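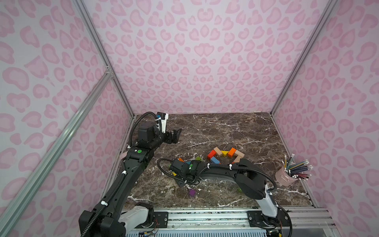 Balthasar Bachmann me contesta que los bloques de madera son la mejor compra que se puede hacer en juguetes, que duran toda la vida y que dónde está el problema.

Inicio > Hilos > Casa y juego > Bloques, estampados y otras promesas

Usamos cookies propias y de terceros para recordar tus preferencias. Aceptar | Configurar

El problema, Balthasar, no es la madera. La madera me gusta. El problema es lo que viene escrito en la caja. Abro hilo.

Catálogo de Holtine, página de juguetes: "estimula el pensamiento espacial, la paciencia y la autoestima". Un cubo naranja. La autoestima. Me gustaría saber quién lo ha medido y con qué.

Yo lo que veo en la mesa es una fila medio curva de piezas: rojo anaranjado, madera sin pintar, un triángulo amarillo, azul. ¿Es un tren? ¿Una muralla? ¿Un gusano? Cada adulto que la mira dice una cosa distinta, y todos muy convencidos.

Y luego está el cubito morado, que va por libre. Según el folleto de Heroline, las piezas separadas "invitan a la exploración". En mi experiencia invitan a pisarlas descalza camino del baño.

Precios. El juego de Heroline cuesta 3.000 pesos. Uno casi igual, sin folleto y en bolsa de tela, 2.000. He tenido los dos en la mano en la tienda y la diferencia que encontré es el folleto.

Me diréis que la pintura será mejor. Puede ser. Pregunté al dependiente de Lo Presti y me leyó en voz alta la etiqueta que yo ya había leído. Le di las gracias.

Lo que sí defiendo: las piezas en color madera, sin nada. Pegan con todas y hacen de puente, de cama, de mostrador, de lo que falte. Si algún fabricante vende solo esas, que me avise, pero sin cobrar más por ponerle "minimalista".

Paso al fondo, que ya veo venir los comentarios. Estampado de leopardo en rosa, por todas las paredes alrededor de la mesa. En Dudden dicen que los estampados animales "aportan carácter a un rincón pequeño". Carácter tiene, eso no lo voy a discutir.

Ahora bien, prueba a buscar una pieza pequeña con esas manchas detrás. Dicen que el ojo se acostumbra. El mío lleva desde enero intentándolo.

La mesa, marrón oscura con vetas blancas y grises, tipo mármol. Se supone que las vetas "disimulan la suciedad". Claro que la disimulan, y por eso paso el trapo dos veces, una por lo que veo y otra por desconfianza.

El amarillo sobre ese marrón se ve perfecto, lo reconozco. El azul ya es otro cantar. Si vais a comprar una superficie oscura para jugar encima, llevaos unas piezas a la tienda y ponedlas. Os mirarán raro. A mí me miraron.

Capítulo lápices. Bote rosa, redondo, lleno de lápices azul oscuro y rojos, con las gomas blancas y abiertos en abanico hacia la pared. Muy bonito. La teoría es que teniéndolos a mano se dibuja más.

No me la creo. A mano se tienen, desde luego. Dibujar es otra cosa: hace falta papel, y el papel no sale en ningún catálogo porque no combina con nada.

Y las gomas de los lápices. ¿Alguien ha borrado bien alguna vez con una de esas? Pregunto en serio. Yo consigo una mancha gris y un agujero.

Volviendo a Balthasar, que insiste por privado: sí, duran toda la vida. También la caja del folleto, que sigue encima del armario porque "igual hace falta si se devuelve".

Mi consejo, por si sirve: comprad los baratos, comprobad que los cantos no raspan, guardadlos en cualquier cosa que tenga tapa y no leáis el reverso.

Por hoy lo dejo. El viernes, si me acuerdo, hablo de los puzles "evolutivos" de Holtine, que tampoco sé hacia dónde evolucionan.

Comentarios

marisa_tl
Las mías acabaron de topes para las puertas. Eso sí que es aprendizaje espacial.

Balthasar Bachmann
Sigo pensando lo mismo. Y la fila es un tren.

pepo.m
¿El bote rosa dónde se consigue? Del resto del hilo no opino.

lola_entre_cajas
Yo pagué los 3.000. No me arrepiento, pero no he vuelto a abrir el folleto.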